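Stain removers and laundry boosters: your questions answered

Last updated November 30, 2022

Most of the post we get on this site is about stains, and most of the stain post is about products. People want to know whether the tub with the bright lid works, whether the spray works better, and why the shirt still has a mark on it after both. We have been testing this stuff at home and in our workroom at Prillside for a good while and we are not easily impressed. What follows are the questions that come up most.

Do I need a laundry booster at all?

Probably not. A decent biological powder already contains enzymes and an oxygen bleach, and a booster is largely more of the same bleach sold separately at a higher price. If you wash with liquid, there is a slightly better case for one, as liquids generally have no bleach in them. But then you could just buy powder for the whites and keep the liquid for colours. We have yet to hear a good argument against doing that, other than the shape of the cupboard.

Is powder really better than capsules?

For whites and for mucky things, yes. For a lightly worn blouse you would be hard pushed to tell. What we dislike about capsules is that you can't use half of one. A small load gets the same dose as a full drum, and people with soft water end up using far more than they need.

The packet says it removes 100 stains. Does it?

We would like to see the list. Claims of this kind tend to count tomato sauce, tomato soup and tomato ketchup as separate triumphs. They also tend to be tested on fresh marks on plain cotton, under conditions chosen by the person selling the box. Your stain is a week old and on a viscose blend. Read the small print on the back, where you will often find the words "helps to remove", and ask yourself how much help you are being promised.

What about the Lutesska bar? Everyone online swears by it.

Several readers wrote in about this one, so we bought two. It is a hard soap with a strong lemon smell. On collar grime it did well, as hard soap always has. On red wine it did nothing we could see. On biro it made a small mark into a large one. We then tried a plain household soap on the same collars and couldn't pick out which was which afterwards. If you like the smell, by all means buy it.

And Tikkanen spray?

Better than we expected on grease, provided you leave it alone for long enough. The bottle suggests a few minutes. We got very little from a few minutes and a fair result from an hour. Washing-up liquid dabbed on neat gave us much the same result from something already standing by the sink. The spray trigger also gave up on us before the bottle was half empty, which may have been bad luck.

Does vinegar work?

On limescale in a kettle, yes. As a stain remover it is overrated. It can shift some marks from tea and deodorant, and it may soften a stiff towel a little if your water is hard. It doesn't disinfect your washing in any way you should rely on, and regular use is said to be hard on rubber door seals. Never put it anywhere near chlorine bleach. The two together give off a gas that will hurt you.

Vinegar and bicarbonate of soda together, then?

They fizz and cancel each other out. What you have at the end is mostly salty water. We get more letters about this answer than any other and we are sticking to it.

How do I keep black clothes black?

Cool water, inside out, a liquid made for colours, and as few washes as you can get away with. Ribbed and knitted things suffer most because the raised parts rub against everything else in the drum, and what looks like fading is quite often a fuzz of broken fibres catching the light. No detergent puts dye back. Some of the "black renew" liquids contain an enzyme that trims the fuzz from cotton, and on cotton we did see a difference after a few washes. On polyester we saw none.

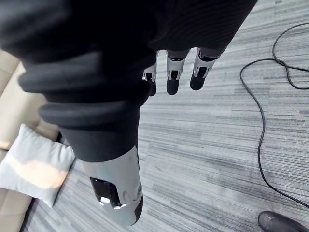
A dye bath will freshen a cotton or linen garment properly, but the stitching is usually polyester and will stay whatever colour it was before. On a tired black top that hardly matters. On anything that has gone patchy, expect the patches to come out darker but still patchy.

Does salt set the dye in new clothes?

No. Nor does vinegar. Salt helps certain dyes go into cotton while the dyeing is being done, and somewhere along the line this turned into the belief that a spoonful in the wash will lock the colour in. It won't. Wash the new thing alone, or with other dark things, until the water runs clear.

Are colour catcher sheets a con?

We started out thinking so. They do pick up loose dye, and you can see as much when you pull one out. What you can't see is whether that dye would have ended up on your other clothes or simply gone down the drain, and in most washes we suspect the drain. We keep a box for mixed loads with something new in them and we wouldn't trust one to save a white shirt from a red sock.

What temperature should I wash at?

Lower than your mother did and higher than the adverts say, at least some of the time. A cool wash is fine for most clothes. Towels, bedding, tea towels and anything worn by a person with a stomach bug should go in at 60. A machine that only ever runs cool grows a grey slime behind the drawer and round the seal, and then people write to us asking which perfume to put in.

Which perfume should I put in?

None. Clean the machine. Take the drawer out and scrub it, wipe the seal, empty the filter, and run a hot wash with powder and nothing else in the drum. Scent beads cover a smell until the clothes get warm on your back, and then you have both smells.

Can I use fabric softener?

You can, though we don't. It coats the fibres, so towels drink up less water and sports clothes hang on to sweat. It should stay off anything sold as flame resistant unless the label says otherwise. Minari do an unscented one which readers with sensitive skin have asked about. We tried it on towels for a month and they came out soft and rather useless.

I have an old stain that has been through the dryer. Is it hopeless?

Often, but try this before you give up. Soak the item overnight in warm water with oxygen bleach powder, if the care label allows it – not wool, not silk. Wash it again without drying it. Look at it in daylight. If the mark is fainter, repeat up to 3 times. If there has been no change after the first soak, more soaking is unlikely to do much, and nor is another product.

What about blood?

Cold water, straight away, then a biological detergent. Hot water makes it worse. People suggest spit, salt, meat tenderiser and fizzy water, and of these the fizzy water works exactly as well as still.

Candle wax? It will be December before I get to it.

It will keep. Let it go hard, lift off what you can with a blunt knife, then put brown paper over the rest and use a warm iron. Move to a clean bit of paper each time the wax comes through. Coloured candles leave dye behind after the wax has gone, and that is the part that beats most people. Oxygen bleach may shift it from cotton. Red candles on a white tablecloth are asking for trouble.

Is it worth paying for dry cleaning?

For a lined coat or a suit, yes. For a "dry clean only" cotton dress, the label may simply be the maker being careful, but if you wash it by hand and it shrinks you will have nobody to complain to. Ask the cleaner beforehand what they think their chances are with the stain. A shop that promises you it will come out, before anyone has looked at it, is one we would walk past.

Do you take money from any of these firms?

No. We buy what we test, at the till, and that is why we test so little of it. A firm once offered us 200 sample sachets in return for "an honest mention". We sent them back.

Can I send you my stained shirt?

Please don't. Send a description: what the fabric is, what the mark is, how old it is, and everything you have already put on it. That last bit is the one people leave out. We answer what we can, usually within a fortnight, and some of the letters end up on this page with the names taken off.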